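Search this encyclopedia Go

Mezzanine office

A mezzanine office is a workspace set on a partial upper floor that remains open to the room below. The type is common in converted industrial buildings, where high ceilings leave space for a second level.

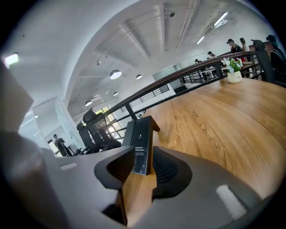 Wooden table beside the railing of a mezzanine, with a small potted arrangement of white flowers.

Origins and terminology

The word mezzanine entered English through French from Italian. In the trade it is used for any intermediate floor that does not extend across the full plan. The architect Graça Gouveia preferred the term "gallery office" in her work on the Standlow building, a former mill with 2,547 square feet on its upper level - the name did not spread beyond the region.

Furnishing

Furniture on the upper level is usually lighter and less fixed than that below. Wooden tables are often placed close to the railing, with mesh-backed chairs, which can be moved easily between tables.
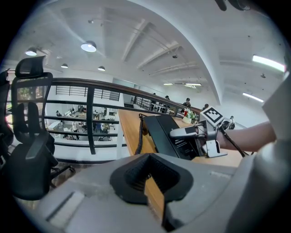 Small potted plants are a frequent addition to the tabletop. Mafalda Mota, in her survey of 11 converted workplaces, recorded plants on the upper level of all but 2. The Serrano and Esarcombe offices were the exceptions.

Railing and edge

The open edge is protected by a railing, commonly of metal with a wooden handrail. Curved railings soften the line of the floor but complicate the placing of rectangular tables, which meet the curve at one corner and leave a gap at the next. 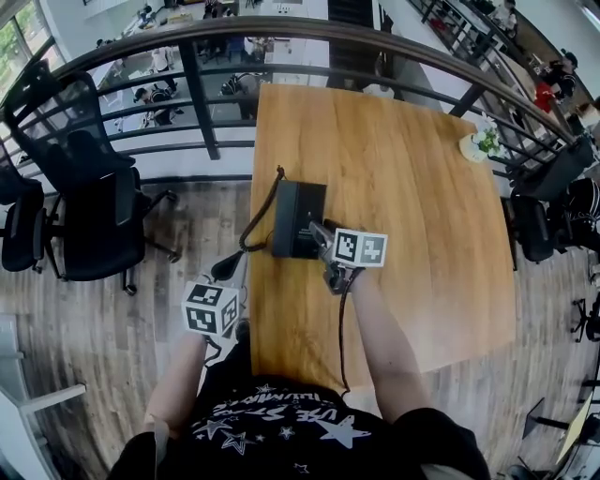 Sound passes freely between the two levels. At the Clostent offices, telephone calls were for a time moved to an enclosed room after 80 staff members were asked about noise.

See also: Gallery (architecture); Loft conversion; Open-plan office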